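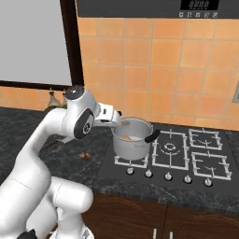 Why does water bubble when it boils?

I love watching a pot get going! First you get teeny bubbles stuck to the bottom. Those are mostly air that was hiding in the water. Later come the big, wobbly ones – and they aren't air at all. They're water that has turned into a gas called water vapor.

My aunt lives up in the hills at Cladden, where the air presses down less, so her water boils a bit cooler and her pasta takes longer. I get very hungry there.

Always ask a grown-up before you go near a hot stove.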